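# About Sternaton

Most ticketing companies will tell you they love live music. Maybe they do. We make seating and entry software for small venues, and we'd like to be judged on whether the doors open on time.

Nuno Pinheiro and Eluned Morgan started Sternaton after running the box office at Hokcombe, a hall with 700 seats and a ticket system that regularly sold a few of them twice. The vendor called this an edge case. The people standing in the aisle had other words for it.

We now work with 28 venues. The smallest holds 200 people and the largest 4000, and we've turned down bigger ones. Our main product, Ritideck, handles seat maps, holds, refunds and scanning at the door. It doesn't use "smart pricing" – we've read the case for it and still don't see what the fan gets.

We're also wary of apps. Every fan has a drawer full of logins already. A Ritideck ticket can be printed, or opened from an email. 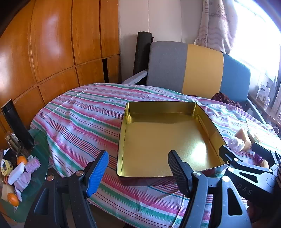
Bevan, our door scanner software, came out in June. It keeps working when the Wi-Fi drops, a feature we assumed everyone had until we tried the others.

Fees are shown on the first screen. If a venue wants them hidden until checkout, we suggest another supplier – there are plenty.

Eluned answers most of the support mail. Nuno handles contracts and will send you one before any sales call.

Page last checked 2025-10-07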